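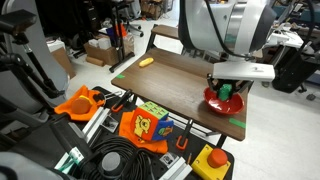
Household task automation

Household task automation is the use of robots to do chores in the home, such as clearing a table, loading a dishwasher, folding laundry or putting away groceries. The term usually covers general-purpose machines with one or more arms. Single-purpose appliances such as washing machines and robot vacuum cleaners are normally treated separately, although they are by far the most common form of automation in the home.

As of March 25, 2020, no general-purpose household robot is in wide use. Robot arms can do many parts of common chores under controlled conditions, but they are slower than people and fail more often, and most need a person nearby to reset the work.

Background

Industrial robot arms have been used in factories since the 1960s. They work well where parts arrive in the same place, facing the same way, every time. A welding arm on a car line repeats a stored path and does not need to know what a car is.

Homes offer little of this order. A cup may be on its side, behind a cereal box or in the sink. Lighting changes during the day, and furniture gets moved. For this reason, methods that succeed on the shop floor have not carried over easily to the kitchen. Much of the current work tries to replace stored paths with software that looks at the objects through a camera and works out how to move.

Common test tasks

Full chores are hard to compare from one laboratory to the next, so researchers often break them into smaller tasks. The most common is pick and place, in which the arm lifts an object and sets it down somewhere else. Putting food into a bowl is a typical version. It stands in for a large group of chores that includes setting out a meal, tidying toys and sorting shopping.

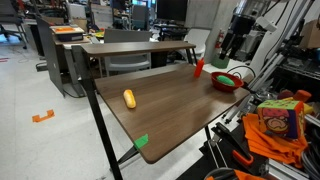 Toy food is widely used in this kind of work. It does not spoil, it can be dropped many times without damage, and it comes in a range of shapes. Long, round and bumpy items each call for a different grip. Tape is often put on the table or floor so that furniture and objects can be returned to the same positions between trials.

Other common tasks include opening drawers, wiping surfaces, pouring, stacking cups and folding towels. Cloth is among the hardest materials to handle. It has no fixed shape, and a robot that has located one corner may lose track of it as soon as the cloth moves.

Grippers

Most arms used in this field carry a parallel gripper, a tool with two fingers that open and close along a straight line. It is cheap, strong and easy to control. Its main limit is that it holds an object from two sides only, so heavy or slippery items can turn in its grip. 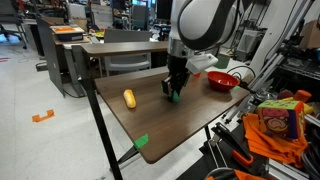 A parallel gripper holding a small green object above a tabletop, with a toy bread roll and a red bowl to either side.

Suction cups are common in warehouses, where boxes and bags have flat surfaces, but they are less useful for food and cloth. Hands with several fingers have been built since the 1980s. They can do more than a parallel gripper in principle, but they cost more, break more often and are harder to program.

Measuring performance

The usual measure is success rate, the share of trials in which the task is completed. A high figure can be misleading. A robot that succeeds in 90 percent of trials at placing one item will often fail when it has to place several in a row, and clearing a family dinner table may take dozens of separate moves.

The Dritero trials, led by the engineer Mulugeta Fikre, looked at this problem directly. The team recorded 452 attempts at moving single items of toy food on a table. Most failures fell into 2 groups: the fingers closed beside the object, or the object slipped while being lifted. Fikre argued that the time a person spends fixing a failed attempt should be reported along with the success rate. The later Pedach test set adopted this practice and also required that objects be moved between trials.

Shop-floor chores

Small workshops have some of the same problems as homes. Jobs such as emptying bins, sorting loose parts and clearing benches vary too much for a stored path. Furtado, a maker of light assembly equipment, tried an arm for returning hand tools to their racks and kept it in service for 5 months. The arm worked on tools laid out singly but could not deal with piles.
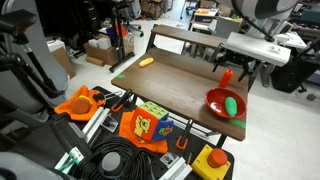

Bins and trays that keep objects apart make such work much easier. Some engineers hold that rearranging the workplace will bring results sooner than improving the robot. Others point out that this moves part of the chore back to the worker, who must lay things out for the machine.

Safety

An arm strong enough to lift a full pan can injure a person. Research arms are commonly used with an emergency stop button within reach of the operator. Arms meant to work near people limit their speed and force, and many halt on contact. Children and pets add risks that are seldom part of laboratory testing.

Cost and outlook

Price remains a barrier. A research arm with a gripper and cameras can cost more than a new car, before any software work is counted. Pranel, which announced a kitchen arm for home use, withdrew it the following September and now sells to commercial kitchens only.

Estimates of when a general household robot might go on sale vary widely. Narrow uses, such as help with meals for people with limited arm movement, are generally expected to come first.

See also

Domestic robot
Home automation
Industrial robot
Robot end effector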